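Quiénes somos

Norusia es una escuela de idiomas. Pequeña, de barrio, dos plantas y un patio con un limonero que da más sombra que limones. Damos español para extranjeros, inglés, francés y algo de árabe, según el curso y según quién se apunte.

Empezamos en un piso prestado encima de una ferretería, con 36 alumnos y una pizarra que se caía si escribías fuerte. Luego vino el local de la calle Nitholm, que es donde seguimos. Antes fue imprenta. Todavía huele un poco a tinta en la escalera cuando llueve, y a los del turno de tarde les gusta.

Cómo damos clase

Grupos cortos. Se habla desde el primer día, mal, claro, como habla todo el mundo al principio. La gramática entra cuando hace falta — y hace falta antes de lo que la gente cree. Libro sí, pero no entero. Fotocopias, demasiadas. Estamos en ello.

Dos sesiones por semana en los cursos normales, mañana o tarde. Los intensivos son todos los días y se acaban en un mes. Acaban cansados ellos y nosotros, pero se nota. Quien falte puede recuperar en otro grupo del mismo nivel, avisando en secretaría.

Prueba de nivel gratis, sin cita. Media hora por escrito y una charla corta con un profesor. Si el grupo te queda grande o pequeño, te cambias la primera semana y ya está, sin papeleo ni pagos nuevos.
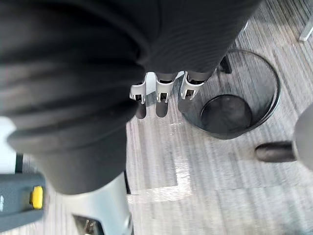 Anas Samir
Director de estudios y profesor de árabe

Entré aquí a cubrir una baja de tres semanas. Sigo. Hoy llevo los horarios, las pruebas de nivel, la mitad de las sustituciones y el grupo de árabe de principiantes, que es el que más disfruto porque nadie viene obligado.

Me preguntan mucho por los exámenes oficiales. Preparamos, pero no somos centro examinador; para eso hay que matricularse aparte y mirar bien los plazos, que se pasan volando. En secretaría ayudamos con el formulario a quien lo nececite.

La biblioteca

Se llama Na, por el cartel. Ponía más cosas y se quedó en eso. Tiene 3.016 títulos entre novelas, cómics, diccionarios viejos y lecturas graduadas. Préstamo de quince días, renovable. Los diccionarios no salen. Se aceptan donaciones, menos enciclopedias — por favor, enciclopedias no, ya no caben.

Las fichas estaban en cajas de zapatos hasta que pasamos todo a Preteck, el programa de secretaría. Va lento pero encuentra los libros. Desde casa también se puede consultar, con el número de alumno.

Algunos datos

Por nuestras aulas han pasado unos 1.354 alumnos. Muchos siguen viniendo al intercambio de conversación, abierto a todos, matriculados o no. Se hace en el patio si el tiempo deja, y si no en el aula grande. Café de máquina, no esperen más.

El curso nuevo arranca en septiembre. Antiguos alumnos conservan plaza si avisan antes del verano, el resto por orden de llegada. Precios y horarios en la página de matrícula, que estamos actualizando y puede que todavia salgan los del año pasado. Ante la duda, llamar o pasarse por secretaría, mañanas y tardes menos la hora de comer.

Texto revisado el 9 de junio de 2021.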